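Startseite | Forum | Mietrecht & Wohnen | Suche | Anmelden

Schlüsselfertige Rückgabe möblierter Zimmer: Markierungen an der Wand

Seite drucken | Thema per E-Mail versenden

M. Ionescu
Sehr geehrte Mitglieder,
zum September endet mein Mietverhältnis im Wohnheim Blackwood. Die Verwaltung Firnora verlangt in der Vorabnahme den vollständigen Neuanstrich der Wand am Bett und veranschlagt dafür 400 Euro. Beanstandet werden handschriftliche Zeichen, darunter zwei Pfeile, sowie eine kleine schadhafte Stelle.

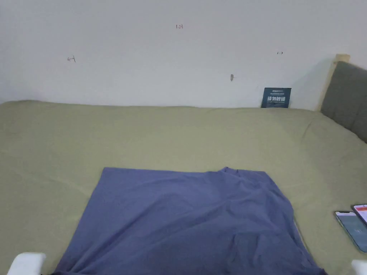

Der Mietvertrag enthält unter Ziffer 13 eine Klausel, nach der »sämtliche Wandflächen in neuwertigem Zustand« zu übergeben sind. Ein Einzugsprotokoll wurde seinerzeit nicht erstellt. Ich bitte um Einschätzung, ob die Forderung in dieser Form Bestand haben kann.

Corinne Crenshaw
Eine Klausel, die den neuwertigen Zustand ohne Rücksicht auf den Zustand bei Einzug fordert, halte ich für unwirksam. Davon zu trennen ist die Frage des Schadensersatzes. Beschriftungen sind nach meiner Auffassung keine gewöhnliche Abnutzung.

Krumina_R
Der Vorrednerin wird in Teilen widersprochen. Bleistift- oder Stiftstriche geringen Umfangs rechtfertigen allenfalls eine Ausbesserung. Es wäre zudem zu klären, ob die Zeichen vom Vormieter stammen. Wie verhält es sich mit der Kaution und dem gestellten Bettzeug?

M. Ionescu
Die Kaution beträgt 696 Euro. Matratze und Bettwäsche gehören zum Inventar und wurden nicht beanstandet.
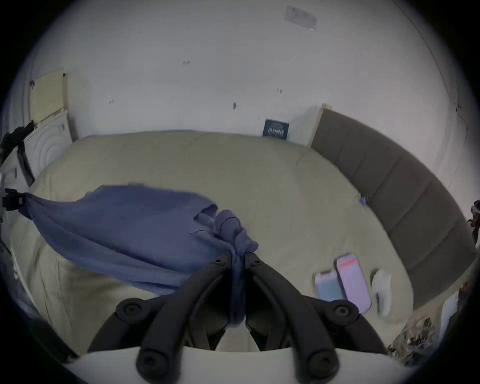 Die Verwaltung hat allerdings angekündigt, den gesamten Betrag bis zur Abrechnung einzubehalten. Eine Frist wurde nicht genannt.

B. Arnaud
Ich rate zur schriftlichen Aufforderung, die Kosten aufzuschlüsseln. Eine Selbstausbesserung vor Rückgabe sollte vorher abgestimmt werden, abweichende Weißtöne führen regelmäßig zu neuem Streit.

Corinne Crenshaw
Einverstanden. An meiner Bewertung der Beschriftungen halte ich gleichwohl fest.

Kontakt | Impressum | © Forum Wohnrecht Sallport | Nach oben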